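Folding Line Project, Dallholm Laundry
Progress report to the Alhassan Fund
Second reporting period

1. Where we are

The grant pays for one folding cell at the Dallholm site and for the staff time needed to teach it and bring it into use. At the end of this period the cell is installed, guarded and signed off by our insurer. It folds towels and pillowcases on the early shift every weekday. It does not yet fold clothing. Clothing was due to start in this period and will now start in the next one. The reasons are in section 3.

Spending is within budget. The one line that is over is training hours, and we have moved money from the travel line to cover it, as the grant terms allow.

2. Flat items

The cell was supplied by Enerton and runs on their standard software for flat items. We asked for a target of 200 pieces an hour and the cell now reaches that on hand towels when the feed is steady. It is slower on bath sheets, which come out of the dryer twisted and have to be shaken out first. At present a member of staff does the shaking. Enerton have offered a shaker unit but it is outside this grant and we have not asked for a price.

Pillowcases gave trouble in the first weeks. The cell picked up two at once when they were still warm and clinging. We now let the cages stand until after the morning break and the problem is much reduced. This has moved the pillowcase run from 7 a.m. to 10.30 a.m., and the van loading order had to change to suit. Drivers were told by notice and by text. Two rounds went out short on the first day of the new order and the missing bags followed in the afternoon.

3. Clothing

Our clothing work comes from care homes and private customers. It is mixed, it is washed by customer, and no two bags are alike. The plan was always to teach the cell from examples of people folding, using the hand-held grippers supplied by Plelance. The person holds one in each hand and folds with them, and the recordings are used to train the software.

The target is 3,000 usable recordings across tops, trousers, nightwear and small items. We have 600. We are behind because it took longer than expected for staff to fold well with the grippers. Someone who has folded by hand for years has to slow down a great deal. Fine knits are the hardest. The fingertips either miss the top layer or take both layers together, and a sleeve that a person would smooth with the flat of a hand has to be pinched and drawn out in stages. 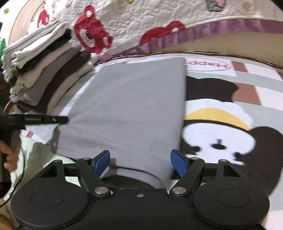

Ribbed and stretchy tops also spring back when they are let go, so the first fold is often lost while the second is being made. Staff have worked out that it helps to hold one side down with the tip of the left gripper until the right one has finished. This was not in the Plelance instructions. We have written it up and it is now part of our own sheet.

We have also changed where recordings are made. We began on the steel tables in the folding room, all at one height and under one set of lights. Plelance advised us that the software would learn better from a variety of surfaces and backgrounds, with patterns and other clothes nearby. Recordings are now made on beds and other household surfaces as well as on the tables. The share of recordings that Plelance reject has gone down since then, though we have changed several things at once and cannot say which made the difference.

4. Effect on staff

The folding room had 43 staff on the rota when the grant began and has the same number now. We gave an undertaking that no post would be lost through this project and that stands.

What people do has changed. On the early shift, four people who used to fold towels now do other work. One runs the cell. One feeds it and shakes out. Two have moved to clothing, where we were short before the project started. Overtime in clothing has fallen as a result and the Saturday catch-up shift has not been needed since it was dropped in November. Some staff relied on that shift for the extra pay. They raised it at the staff meeting and we accept that it is a real loss to them. We have offered the recording hours to those people first.

Recording is paid at the folding rate plus the training supplement. Sessions were two hours at the outset. Staff reported sore thumbs and tired wrists, and the occupational health adviser asked us to bring sessions down to 45 minutes with a change of task in between. We did so at once. It has added to the delay and we think it was right. One person has stopped recording altogether on the adviser's recommendation and has gone back to hand folding.

Opinions in the room are mixed. People are mostly glad not to fold towels, which is heavy and dull work. There is more doubt about clothing. Several of the experienced folders asked what would happen to them once the cell had learned from their recordings. We told them what is in the undertaking, and that we expect the cell to take plain T-shirts and pyjamas and leave delicate and odd-shaped items to people. They asked for that in writing and every member of the folding staff has now had a letter.

The noise of the cell was the other common complaint. The compressor has been moved outside to the lean-to and the room is quieter. The reversing beeper on the feed belt is still too loud. Enerton say the volume can be changed by an engineer at the next service visit.

5. Problems and risks

The recordings. At the present rate we will not reach the full target by the end of the grant. We propose to complete tops and nightwear first and leave trousers until last. Tops and nightwear make up most of the clothing volume, so the cell would be of use even if trousers were not finished.

Stoppages. The cell stops most often because a label or a loose thread confuses the edge camera. Staff can clear this themselves. For anything inside the guard they must call the shift lead, who holds the key. There is no key holder on the late shift at present, and for that reason the cell does not run then. Two more people are booked on the key holder course.

Customers' belongings. One care home asked whether its residents' clothes were being used for recordings. They are not. Recordings use clothes bought for the purpose or lent by staff who have signed a form. We have added a line about this to the customer leaflet.

Power. The cell and the large ironer cannot be started together without tripping the board. The ironer is started first and the cell ten minutes later. An electrician has quoted for a separate supply, and the landlord has been asked to agree.

6. Next period

Recording will go on in short sessions every day except Wednesday, when the linen contract takes everyone. Plelance will carry out a first training run on tops only, using what we have, and we will try the result on the cell with a small batch of our own stock. No customer clothing will go through the cell until that trial has been reviewed with the staff who made the recordings.

We will also finish the written procedure for the flat work, get the late shift key holders through their course, and have the beeper seen to.

7. Request to the Fund

We ask the Fund to agree to the changed order of work in section 5, and to let us carry the unspent part of the equipment line into the next period to pay for further recording hours. The total grant would not change. A revised budget sheet is attached, along with the occupational health adviser's note and a copy of the letter sent to staff.

Site Manager, Dallholm Laundry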